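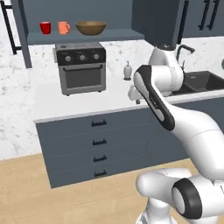 May 30, 2023

# Student Robotics Program: progress report to the Dahlgren Fund

Prepared by Evander Haldane, program lead, Drondby Secondary College

## Summary

The first half of the grant period is finished. The after-school robotics club has moved its kitchen task project into simulation, and all five student teams have a working copy of the environment on the school computers. We are on schedule for the Rarnia Challenge entry. Spending is slightly under budget, mostly from cheaper licences than we allowed for.

## Work completed

The teams are programming a simulated arm to do small household jobs in a kitchen. The counter has a toaster oven and a sink, with two mugs and a bowl on an open shelf above. Each team wrote its own task list, then agreed on a shared set so results could be compared. The shared tasks are:

- move the red mug from the shelf to the counter
- open the toaster oven door by its handle
- open the top drawer

The drawer task is the furthest along. Four teams have code that opens it from the standard starting position, and the fifth has a version that works when the arm starts close to the counter. The best team recorded 35 successful runs out of 60 in the May check. Most of its failures came from the fingers missing the handle by a small margin.

The mug task has been slower. Students first tried to approach the shelf in a straight line and kept hitting the cabinet column. Two teams have since added a waypoint in front of the shelf and are getting better results. The oven door has only been attempted by the senior team so far – the door swings down, and their arm path does not yet follow the arc.

## Attendance and learning

Attendance has held up well, apart from the week of year-level exams. Students who joined with no coding background can now read the log files and change a path without help. The Year 9 group asked for more time on coordinate frames, so we ran an extra lunchtime session using cardboard axes and a tape measure.

## Budget

Spending to date is $3,642. This covers the simulator licences, one replacement graphics card and printing for the student workbooks. Travel to the challenge has not been booked.

## Problems

The older computers in the Burkilska room run the simulator slowly, and teams there lose part of each session waiting for it to load. We have put those teams on a rotating roster for the faster machines. It helps, but the juniors still get fewer runs per session than the seniors.

## Next steps

1. Repeat the drawer check with the mug and bowl positions changed on the shelf.
2. Finish the waypoint code and share it with all teams.
3. Decide whether the oven task stays in the challenge entry.
4. Book travel once the organisers confirm the program.

We would like to move the unspent licence money to a second graphics card, and ask for your approval before we order it.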